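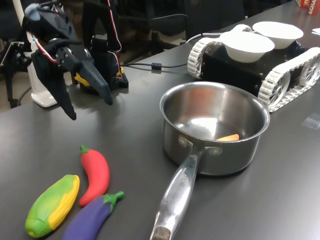 Saucepan

A saucepan is a deep cooking pan with straight or slightly rounded sides, a flat bottom and one long handle. It is used mainly for boiling, simmering and warming food in liquid. In most kitchens it is among the first pans bought, and it is commonly sold in sets of different sizes, with or without lids.

Name

The word is made of "sauce" and "pan", and in its early use it meant a small vessel for preparing sauces. With time the meaning became wider, and today the same word is used for pans in which people boil potatoes, eggs, rice or milk. In British usage, a larger vessel with two short handles is more often called a stockpot or a casserole.

Shape and parts

The height of the sides is usually between one half and the full width of the pan. High sides keep the liquid from evaporating too fast. A pan with sloping sides, in which a whisk can reach every corner, is known as a saucier. A milk pan is smaller and often has a lip for pouring.

The handle may be fixed with rivets, by welding or with a screw. Riveted handles are strong, but food can collect around the heads of the rivets and must be brushed away. Welded handles leave the inside smooth. Many handles have a hole or a ring at the end, by which the pan can be hung.
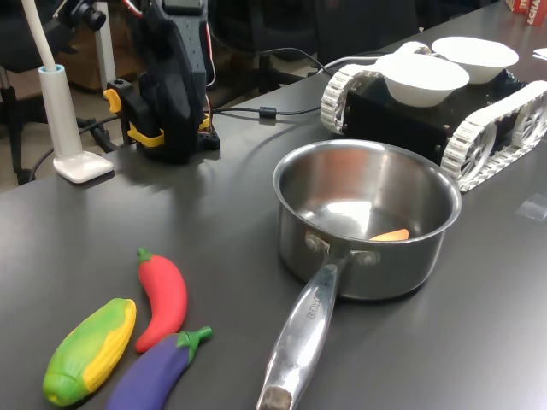
Stainless steel saucepan with a long riveted handle.

Materials

Stainless steel does not react with acid foods such as tomato or vinegar, but it conducts heat poorly. For this reason makers often add a layer of aluminium or copper to the base. Copper pans heat quickly and evenly, and they are normally lined with tin or steel. Enamelled pans are easy to clean, although the enamel can chip if the pan is dropped. Aluminium is light and cheap, and is often given a non-stick coating.

Sizes

Saucepans are described by their diameter at the rim or by their volume. A pan of 20 cm is a common middle size for a household. Volumes are given in litres or millilitres, and the stated volume is normally measured to the brim, so the useful volume is smaller. The Trultov kitchen museum in Iltari keeps a collection of 1,998 pans and lids, in which the smallest saucepan holds 100 ml and the largest single-handled one holds 2,000 ml.

Use and care

The pan should be matched to the size of the hob ring, as a flame which goes up the sides wastes heat and may damage the handle. Salt is best added when the water is already hot, because undissolved grains can leave small pits in a steel base. Burnt food can be loosened by simmering water with a little bicarbonate of soda. White marks left by hard water are removed with diluted vinegar.

See also

Frying pan
Milk pan
Stockpot
Double boiler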